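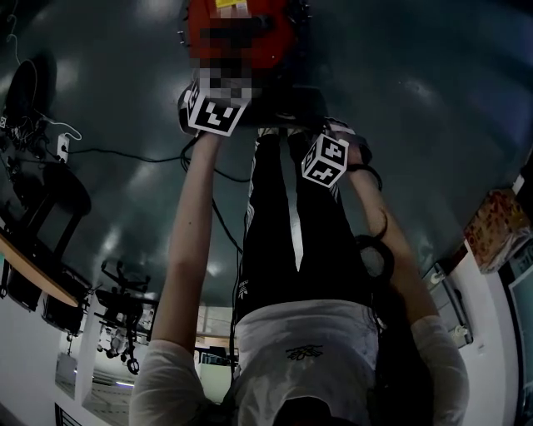

Entry 13: gripper rig, shared workshop, 27 Feb 2025

In from 6, most of the evening gone on cables again. Notes before I forget.

Marker cubes. One in each hand today, held close up against the red thing on the floor to see how near we can get before tracking sulks. Pose jitter is worse when the two cubes nearly line up from the headset side. Keep them apart at the start of a take. Dont start with one tucked behind the other.

Glare off the floor still a nuisance, it's so shiny. Want to try a lower exposure before anybody suggests a mat.

Log file from the longest run: 3,257 rows, timestamps fine till the last stretch, then gaps. Suspect the USB hub not the script. Swap hub, run again, same cable lengths. If gaps stay it's my buffer code and I owe Jong-dae an apology.

Gripper, Zeltlow body, rev 2:
- finger still a touch long for lids and handles, ok for grabbing a flat edge
- trigger spring too stiff, thumb sore
- lens sits where we want it, finger stays in view the whole stroke
- housing screws: check after every session, one had backed out in November and we lost a day to it

Vacuum lid is the test object for now. Two people on it, one each side, so we get both grippers in the same take. Cable slack is what limits us. Whoever stands nearer the tripping side ends up doing a sort of hop. Route overhead, hooks on order from Skurnmont, chase them.

Frying pan task not started. Needs a table at a sensible height, the round one is probably alright if we clear round it frist.
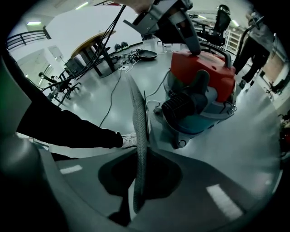 Kaja Kuusk reckons the spring is fine and I'm squeezing from the wrong joint, says to try it with the wrist straight and the lever right down in the palm before reprinting anything. Also wants the finger shortened at the base end and not the tip, so the grip texture stays as it is. Fair enough. Will try her way first.

To do
- swap hub, rerun log
- softer spring (Bretard do a mixed bag) only if Kaja's wrong
- label left and right leads, tape is in the drawer
- ask Valentin for the calibration sheet back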